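**Flicker and banding from LED panel over workbench, only when dimmed**

**Rekha Marar**

I've put a single recessed LED panel over the bench in my workshop at Prurkside. The driver is an Oltex constant-current unit, 30 W, on a wall dimmer left over from the previous halogen fittings. At full output the light is fine. Below half there is a visible shimmer, and phone video shows dark bands rolling down the picture. The bands don't appear at full output.

I've swapped the panel for a second one of the same model with no change. The neutral and active terminations were checked by the electrician who did the original install in January. Nothing else is on that circuit apart from an exhaust fan, and the shimmer is the same with the fan off.

Is this the driver or the dimmer? I'd also like to know whether the ceiling colour matters. It's currently dark grey and the bench seems dull at the ends even at full power.

**Afia Acheampong**

Most likely the dimmer. Halogen dimmers of that age are usually leading-edge and have a minimum load, often well over what one panel draws. Below that load the triac doesn't hold in reliably through the half cycle, and the driver sees an irregular supply.

Check in this order:

1. Read the driver label. If it doesn't say dimmable, stop there. It won't behave on any phase-cut dimmer.
2. If it is dimmable, note whether it asks for leading or trailing edge.
3. Find the minimum load on the dimmer faceplate or its data sheet.
4. Have the electrician fit a trailing-edge dimmer with a minimum load of 15 W or less, and set the low-end trim so the panel stops short of the unstable region.

The banding on video is a separate matter. Many drivers dim their output by PWM, and a rolling shutter will pick that up even when your eye doesn't. A new dimmer may cure the shimmer and leave the bands. If you need clean video, look for a driver that dims by current reduction, or leave the panel at full and dim nothing.

On the ceiling: yes, it matters. A recessed panel puts nearly all its light downward, so the ceiling only gets what comes back off the bench and walls. Dark grey absorbs most of it. Light walls matter more than the ceiling for the bench ends. A pale surround with a wide panel gives you something like this:
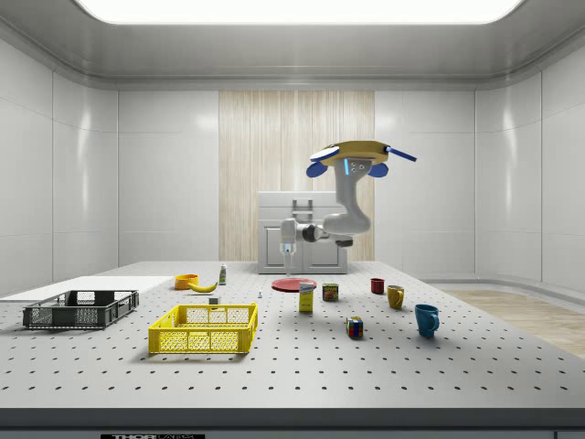

*Wide ceiling panel, light-grey ceiling, glossy white side walls (computer render).*

Matt paint is easier to live with than gloss at bench height. Gloss will show you a reflection of the panel when you're seated.

**clernora_2**

had the same thing, changed the dimmer, fixed. didn't touch the driver. mine was an Appiah one though so can't say for Oltex

**Rekha Marar**

The label says dimmable, trailing edge only. The dimmer is leading edge, minimum 60 W. I'll have it replaced and leave the driver alone for now. Walls will be repainted after that, in matt.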